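In Defense of the Old Tower

Every August the curb outside the Mikent apartments fills up with desktop computers, and every August I come home with one more than I meant to. I paid 40 dollars for the last one, at the Husstead thrift store, and I have been happier with it than with anything new I've bought in years.

What I love is that the side comes off. You lay the thing down, lift the panel away, and there it all is – the power supply, the board, the slots for memory, the drives held in by plastic latches you can work with your thumb. Somebody once sat down and thought about the person who would have to open it later (me, as it happens, at 63, in my reading glasses). My slim new laptop offers no such courtesy. The shop on Zultlow Street wanted more to replace its battery than I spend on groceries in a month.

I know the old ones are heavy and they hum. I'd still ask you to open one up before you drag it to the curb, and take an evening over it.
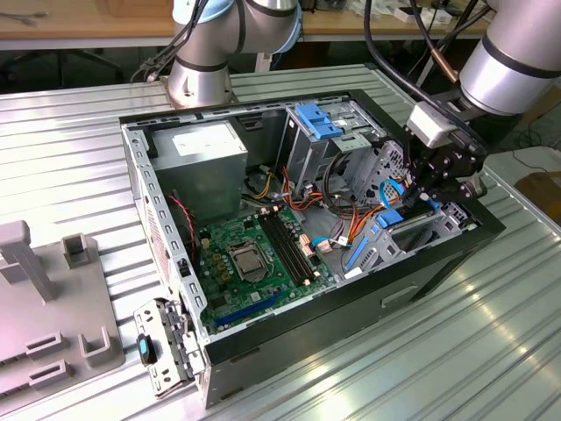

Is an old desktop worth fixing if it only needs a new drive?
Usually it is, provided the rest of the machine still does what you need.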